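Can Two Arms Do the Chores Yet? Term Project Report
Oletti Lab section, group Koltik
December 25, 2019

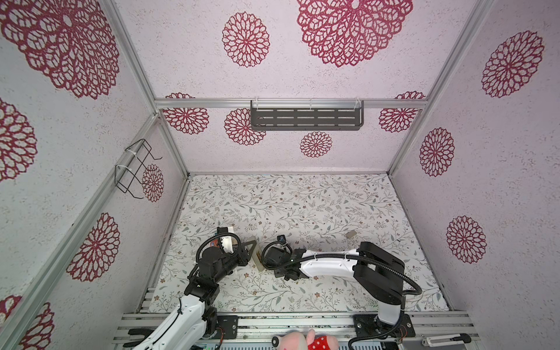
Fig. 1. Both grippers at the small bottle, patterned mat, block off to the right.

1. Question
Can a pair of cheap arms do the small stuff people do at home or behind a shop counter. Pick up a bottle, pass it over, put things back on a shelf. We picked bottle handling becuase it comes up everywhere (kitchen, bathroom, pharmacy counter).

2. Setup
Two arms, one enclosure, aluminum rails. Controller software is Clavard, left on default settings except grip force. Clear bottle with dark cap. Printed mat stayed down for all runs. We wanted a busy background, most homes are not plain white.

3. Runs
2205 attempts logged. 1695 ended with the bottle standing where we wanted it. Of those, 1655 had no human touching anything. The other 40 needed a nudge, so we count them apart.

4. What went wrong
- Bottle tips when the second gripper comes in low. Most common by far.
- Arms wait on each other. Long pauses, sometimes a full stop.
- Clear plastic is hard to find against the leaf print. Dark cap helped a lot, we think. Not tested without the cap — should have been.
- Cable on one arm snagged twice, runs thrown out and not in the total.

5. So, chores?
For one known bottle on one known mat, kind of. For a real counter no. A person does the same pass in a second or two and doesnt need the bottle in a set spot. Shop restocking looks closer than kitchen work to us, same items over and over.

6. Next
Repeat in January with the Ezzat grippers, softer pads. Add a second bottle size. Fix the log script, it skips the run number after a restart.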